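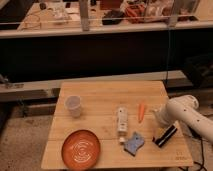
Research > Food and Beverage > Working Papers > Fruit Shrubs > Section 3

Last updated: October

3. Preparation and Storage of Raspberry Shrub by Cold and Hot Methods

3.1 Scope

A shrub is a syrup of fruit, sugar and vinegar that is diluted with still or sparkling water before serving. Two methods of preparation are in general use. In the cold method, crushed fruit is held with sugar in the refrigerator until a syrup forms, and vinegar is added after straining. In the hot method, fruit, sugar and water are simmered, strained and cooled, and vinegar is added last. Home recipes often claim that the cold method gives a brighter color and a fresher smell, but they seldom state how long the finished syrup was kept before it was tasted. This section describes the preparation of both types from a single lot of fruit and reports how they changed in storage.

3.2 Ingredients

Red raspberries were bought frozen from Skelley, a grower and packer outside Nernumville. Frozen fruit was chosen so that all batches could be made from the same lot. The berries were thawed overnight in the refrigerator in covered bowls, and the liquid released during thawing was stirred back in before weighing. Berries with visible mold or attached stems were discarded.

White granulated sugar was used throughout. The vinegar was an unflavored white wine vinegar supplied by Dimitriou. Each bottle was titrated before use, and bottles that differed from the lot average by more than the error of the method were set aside. Tap water was boiled and cooled before it was added to the hot batches.

3.3 Preparation

Each batch began with 500 g of thawed fruit and an equal weight of sugar. Three batches were made by each method.

For the cold batches, fruit and sugar were crushed together with a potato masher until no whole berries remained. The bowls were covered and refrigerated for two days, with stirring each morning and evening. The contents were then passed through a fine sieve and left to drain under their own weight. Pressing the pulp raised the yield slightly in early trials, but it also pushed fine solids into the syrup that later settled as a gray-pink layer. Pressing was therefore not used.

For the hot batches, fruit, sugar and water were brought to a bare simmer in a covered stainless steel saucepan and held there until the berries had lost their shape. Foam was skimmed once. The pan was cooled in an ice bath and the contents strained through the same type of sieve. The water was measured so that the strained hot syrup would match the cold syrup in soluble solids, and small corrections were made after straining with sugar or water as needed. 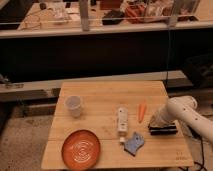 Vinegar was added to the strained syrup by weight and stirred in without whisking. Whisking had been found to trap air, which slowed filling and left a ring of foam at the neck of the bottle. The finished shrub was filled into clear glass bottles that had been washed, rinsed and heated in a dry oven. Headspace was kept as small as the closure allowed. All bottles were stored upright in the dark at refrigerator temperature, and a second set from each batch was kept in a closed cabinet at room temperature.

3.4 Measurements

Soluble solids were read on a handheld Proleck refractometer, zeroed with distilled water before each session. Vinegar contributes to the reading, and values taken before and after its addition should not be compared directly. Acidity was measured by titration with sodium hydroxide. The red color of the syrup hides the usual indicator change, so the endpoint was taken with a pH meter.

Color was judged on diluted samples in matched glasses against a white background. Each sample was also read on a benchtop colorimeter. Sediment was recorded as absent, slight or heavy after the bottle had stood undisturbed overnight.

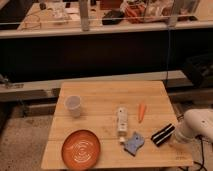
Figure 3. Tabletop with a translucent plastic cup, round plate, white tube-shaped bottle, sponge and small toy carrot.

3.5 Tasting

Samples were diluted with chilled still water and served in coded glasses in random order. Still water was preferred over sparkling because carbonation adds its own sourness and fades unevenly while a panel is working. Panelists rated sourness, sweetness, fresh fruit smell and cooked fruit smell on unstructured line scales. Plain crackers and water were provided between samples.

3.6 Results and remarks

At bottling, the cold shrub was rated higher for fresh fruit smell in every batch. The hot shrub was rated higher for cooked fruit smell and was slightly darker. Sourness ratings did not differ between methods, in agreement with the titration values.

The difference in smell narrowed in storage. In refrigerated bottles it could still be detected at the end of the trial, although individual panelists disagreed on its size. In bottles kept at room temperature the two methods could no longer be separated by smell, and both had turned toward brown. Storage temperature had a larger effect on color than the method of preparation did.

Slight sediment formed in all cold batches and in one hot batch. It dispersed on gentle shaking and was not noticed by the panel in diluted samples. No bottle showed gas or visible mold, but plate counts were not made, and the results should not be read as evidence of safe shelf life.

Only one lot of fruit was tested. Fresh raspberries may drain differently under sugar, as freezing breaks the cell walls before crushing begins. The effect of vinegar type is treated in Section 4.

Batch preparation was carried out by Reda Alaoui and Fletcher McKinnon. Titrations were performed by Živko Petek. Wendy Bellamy ran the tasting sessions.

Contact | Copyright, the authors | Back to top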